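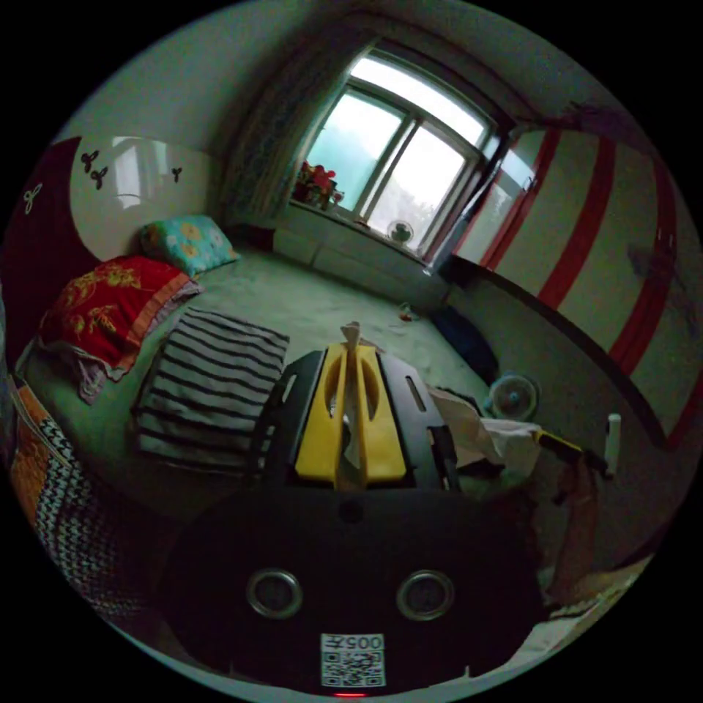

Platform bed with a sheet in pale gray-green.

Cluvel Fitted Sheet for Platform Beds

A platform bed is a wonderful thing until the day you have to change the sheet. There is no box spring to lift, the mattress sits low, and the far corner is always the one against the wall. Pikside has been making bedding for people in this position since before low beds were fashionable, and the Cluvel is our most patient answer so far.

The elastic runs all the way around the hem, and the two head corners have a stitched tab so you can find them in the dark. The cotton is 300 thread count. We could print 3000 on the package, as some do, but then we would have to look you in the eye.

Fits mattresses up to 12 inches deep. Machine wash warm, tumble dry low. It will come out of the dryer with a sock in one corner – we have not solved this.

Item no. 1269. Sold singly or in a pack of 2. Matching pillowcases are listed under Drotura. The heavier flannel version, Fang, comes back in stock in June, when you will want it least.

Questions about sizing go to Valentyna Hordiienko, who owns a tape measure and would like you to own one too.

Contact us | © Pikside | Back to top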